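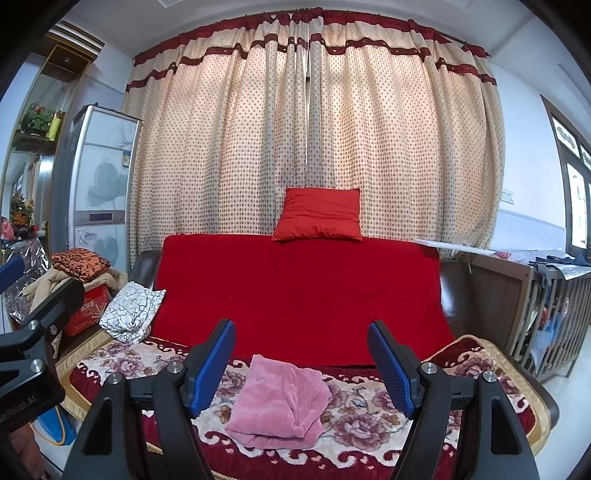 Lab > Join Us > Calls for Participants > Laundry at Home, Round Two

Print this page | E-mail this page

We want your living room (and your laundry)

Hi! I'm Ebise Birhane, and I run the home recording side of Huma, a research project on teaching robots to handle cloth. I'm looking for 16 households in and near Sanville who'd be willing to pick up a hand-held gripper and fold, move and sort their own stuff with it, at home, on their own couch.

A little background, because people always ask me what the point is. In round one we had 36 households and collected recordings of people picking up towels, blankets, baby clothes, you name it. We trained our robot arm on those, and then on a second set that Callum Pilkington and I recorded ourselves in the lab, on a nice plain gray table. Same number of recordings in each. Then we gave the arm 133 pickups it had never practiced. The version trained on real homes did clearly better, and the gap was biggest on patterned covers, where the lab version kept grabbing the couch instead of the cloth (I have a soft spot for it, but wow, it was bad at this).

So now we want more homes, and we want them busy! Flowered seat covers, velvet, fringe, a blanket over the sofa back, bags on the floor. Please don't tidy up for us. Velvet is something I'm especially keen on, and so is anything shiny or slippery. Máté Szűcs, who does our training runs, would also love more black-and-white prints.

What you'd do

You come by our room on Savchuk Street for a short practice session with the gripper, and then you take it home for 9 days. You squeeze the handle, the two pads close, you pick something up and put it down somewhere else. The camera is on the gripper and records what's in front of it, so it will see your room. We ask for half an hour a day, whenever suits you. You get a grocery card at the end, and you can stop early and still keep part of it.

Who can join

Anyone 18 or over who can hold something a bit heavier than a hair dryer. Left-handers very welcome, we're short of you. Everybody else living in the home has to be OK with it too, and Siu-fong Tsai will go over the consent form with all of you. You can watch your recordings before handing them in and delete whatever you like.

How to sign up

Write to me or call the Huma desk by 8 May 2025 and tell me what kind of couch you have. I read them all myself. Pickup of the grippers is at the Drestik building, side entrance.

Contact: Ebise Birhane, Huma home recordings, Sanville | © Huma | Back to top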